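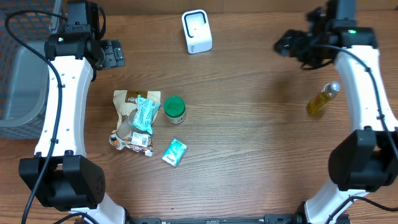 Ob die zweite Masernimpfung nicht auch nachmittags angeboten werden könne, wurden wir aus Gekthorpe gleich in der ersten Woche gefragt, denn vormittags seien die meisten Eltern bei der Arbeit und die Großeltern dürften nicht unterschreiben. Diese Rückmeldung hat unseren Berichtszeitraum geprägt, und wir sind für sie sehr dankbar!

Zwischenbericht an die Vlachou-Stiftung
Impfprojekt Lonesora, Stand 2019-04-28

Liebe Förderinnen und Förderer,

zunächst möchten wir uns, auch im Namen der Familien, ganz herzlich für Ihre Geduld bedanken (der Bericht hätte ja eigentlich schon vor Ostern bei Ihnen liegen sollen). Seit Projektbeginn wurden in Flallthorpe und Gekthorpe zusammen 616 Dosen verabreicht, überwiegend an Kinder im Vorschulalter, dazu an Erwachsene, deren Impfpass Lücken aufwies oder gar nicht mehr aufzufinden war.

Die Sprechstunde in Gekthorpe liegt nun an zwei Nachmittagen in der Woche, und der Zulauf ist spürbar gewachsen. An guten Tagen kommen bis zu 33 Personen, was unser kleines Team durchaus ins Schwitzen bringt. In Flallthorpe mussten wir dagegen drei Termine verschieben, weil eine Lieferung verspätet eintraf; alle Betroffenen haben inzwischen einen neuen Termin erhalten.

Noch offen ist die Übersetzung des Aufklärungsbogens. Die Druckfahnen liegen vor, müssen aber ärztlich gegengelesen werden. Die Mittel für den zweiten Kühlschrank sind bisher nicht abgerufen, das Angebot reichen wir mit der nächsten Abrechnung nach.

Mit herzlichen Grüßen
Ihr Projektteam Lonesora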